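Course: Good Practice in Robot Data Work
Handout 4 - Rules for recording with the hand-held gripper
Teacher: Octavio Barrientos 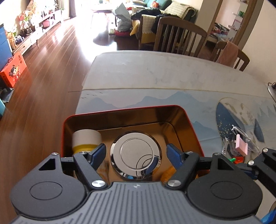

Last week we finished with the question of who is responsible for a bad recording. My answer is the person who holds the tool, and for this reason the rules are written for this person. They come from the Dokico project, where we started with 27 rules. After one season only 18 were left, because the others were never followed by anyone.

Before recording

Check the screws on the linkage arms by hand. A loose screw changes the angle of the finger pads, and on the video it is very difficult to notice.
Open and close the fingers fully, two times.
Do not tidy the home for the recording. Small things on the table and a towel on a chair are part of normal life, and the robot will have to work among them.
Ask the persons of the house what must not be recorded. Names on letters, family photos and screens are the usual cases. Write the answer down.

During recording

One task, one recording. If the task is "take the tape from the box", stop when the tape is out.
Shiny objects and boxes with a reflective inside need a slower approach. The depth values are not reliable there - please move at half of your usual speed.
Do not use the second hand to help. If you helped, mark the recording as "assisted" and keep it.
A failed grasp is also kept. Mark it as "failed".

After recording

Fill in the log the same day. In the Skatelport set we had 553 recordings, and only 394 had a complete log. The rest could not be used for training, although many of them were good.

About the word "safe"

Students often write in the report that the tool is safe because it has no motor. This is not enough. Fingers can be pinched between the arms, and a person who looks only at the gripper can walk into furniture. Please write which danger you checked and how.

For the next lesson read the notes of Hipólito Daza on consent forms, pages 3 to 9, and bring one filled log sheet.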